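What Changes When the Arms Come In: Automation and Kitchen Work at Osia
Student project report, Drustmont
May 15, 2021

Why I picked this topic

I have washed a lot of dishes for money. I worked two summers in a cafeteria kitchen before I started this program, and when our class was told to choose a workplace and look at what automation does to it, I already knew I wanted a kitchen. What I didn't expect was how much I would enjoy the other half of the project, which was the robots!

Osia runs the meal service for the Pacheco building, and it is getting ready to bring two-armed robot stations into the part of the kitchen where trays are sorted and reset. The work of teaching the arms is done at Drarkarham, a short bus ride away. I visited both places in March, talked with people on the kitchen crew and with the operators at Drarkarham, and read through the shift notes that Osia agreed to share with me.

What the job is now

Sorting and resetting is the job between washing and serving. Bowls, pans, boards and utensils come out in a jumble and have to be put where the cooks will reach for them. Osia's notes had 279 entries for this station, and I read all of them. Most are very short ("ladles in wrong bin again"). A lot of them are about sore wrists and shoulders. Others are about small decisions that I would never have thought of as skills, like noticing that a pan has been put away with food stuck under the rim, or swapping the order of the bowls because the soup is late.

The station has a crew of five. They rotate, and everyone I talked to liked the rotation more than the station itself. One person told me it was the only part of the day when you can talk, though, so losing it would be a loss. I wrote that down and put a star next to it.

What the arms are learning

The operators at Drarkarham practice with kitchen things, including toy food, on a black table inside a black fabric enclosure. They use mixed sets on purpose — round things next to flat things, pots with handles, small boxes — and move them between runs so the arms don't just learn one layout. I could have watched all day. The part I found most exciting is how much of the teaching is plain kitchen knowledge. Which way should a handle face? What do you pick up first when things are leaning on each other? The operators answer these questions many times a day, and they are guessing at what a kitchen worker would do.

Two arms over one crowded table: 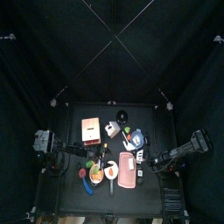
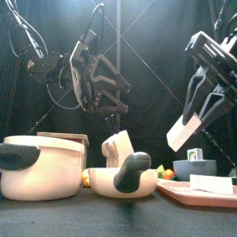

My biggest finding comes from putting the two visits side by side. The crew at Osia has the answers that the operators are guessing at, and when I visited, the two groups had never met. I asked the crew if they would want to spend a shift teaching the arms, and most said yes right away. A couple wanted to know if it would pay the same, and I think that's a fair question that Osia should answer before anything is installed.

The crew's other worry was about pace. Right now a person who falls behind can call someone over. With a station that runs at its own speed, they wondered who gets to slow it down. The plan I was shown has a stop button but says nothing about who decides on the speed.

What I would do next

I only saw the kitchen before the change, so I can't say what the stations will do to sore shoulders or to anybody's hours. I would love to go back after they have been running for a while and read the shift notes again, using the same categories I used here. I would also sort the entries by time of day, which I ran out of time to do. My category list and interview questions are in the appendix, and the notes themselves stay with Osia.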